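Splitting an old sourdough starter before a long trip, fridge or dry it? 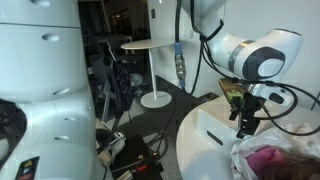 How long can a starter sit in the fridge without being fed? Mine has never gone more than two weeks and I've got a much longer stretch coming up.

A healthy one can go a couple of months if you feed it thick before it goes in, and dried flakes will keep far longer than that.

Original post by Traruneo, May 30, 2021

Okay so a bit more background, sorry if this gets long. I've had this starter for six years, it's mostly white flour with a spoonful of rye when I remember, and I bake with it maybe once a week. In September I'm going to be away for 72 days (family stuff, then a job in another state) and there's nobody at my place to feed it. My sister offered, but she once kept a basil plant alive for four days, so I'm a little nervous about that!

What I've read so far goes in every direction. One blog says stiff dough in the back of the fridge. Another one says freeze it. My old baking book says to rub it into flour until it's crumbs and put it in a jar, and doesn't say one word about how you bring it back. I'd like to do two of these in case one fails, but I don't know which two. Also, does the liquid on top mean it's dead? I get that gray stuff after ten days and I've always just stirred it back in.

Markos Kouris

I've done this more than once, so let me tell you what works in my kitchen. Do the stiff one and the dried one, and skip the freezer. I froze some one winter and it did come back, but it was slow and smelled like nail polish for a week, and I nearly gave up on it.

For the stiff one, take a tablespoon of starter when it's good and bubbly, and work in flour and just a little water until you have something like bagel dough. Roll it in more flour, put it in a jar with lots of headspace, and leave the lid a touch loose. Let it sit out for an hour and then put it in the coldest part of the fridge. When you get home the outside will probably be gray and leathery. Cut that off, take a piece from the middle the size of a walnut, and feed it twice a day until it's doubling again. Mine took three days last time, and I wouldn't bake with it before then.

For drying, spread a really thin layer on parchment. Thinner than you think! Mine goes on with an offset spatula so I can nearly see the paper through it. Leave it on the counter with a dish towel tented over it until it snaps when you bend it, a day or two if your house is dry, more if it's muggy. Don't put it in a warm oven to speed things up, I cooked a whole batch that way. Break it up, jar it, write the date on the lid, stick it in a cupboard. To wake it up, cover a spoonful with lukewarm water for a few hours until it's mush, then stir in the same amount of flour and carry on as usual. First couple of feedings it may just sit there. Keep going.

The liquid is only hooch. It's hungry. Pour it off if you want a milder loaf, stir it in if you like it sour. Pink or orange streaks, or anything fuzzy, and the whole jar goes in the trash, please don't try to rescue that.

Oh, and make the dried batch a few weeks before you leave and test a little of it. I didn't do that the first year and spent my entire trip wondering.

Grelier

just leave it in the fridge, people worry too much. i forgot mine from before thanksgiving til spring and it was fine after a few feeds. looked awful tho

Ullden

Agree with Markos on drying. I'd only add that you could give some away before you go. I handed a jar to a coworker years ago and when I killed mine (left it in the oven, preheated the oven, yes I know) I got a scoop back the same afternoon. Best backup I ever had and it cost me one jam jar.

One thing I do a bit differently is use rye for the stiff ball, all rye if I have it. It seems to perk up faster for me when I start feeding again, though that could be my kitchen, I keep it pretty warm in here. Then I go back to white over three or four feedings so it doesn't make everything taste like rye bread.

Traruneo

Thank you all so much! Going with the rye ball in the fridge plus flakes, and I've got parchment drying on top of the bookcase right now where the cat can't get at it. I'll ask my neighbor if she wants a jar too, she bakes a lot of pizza.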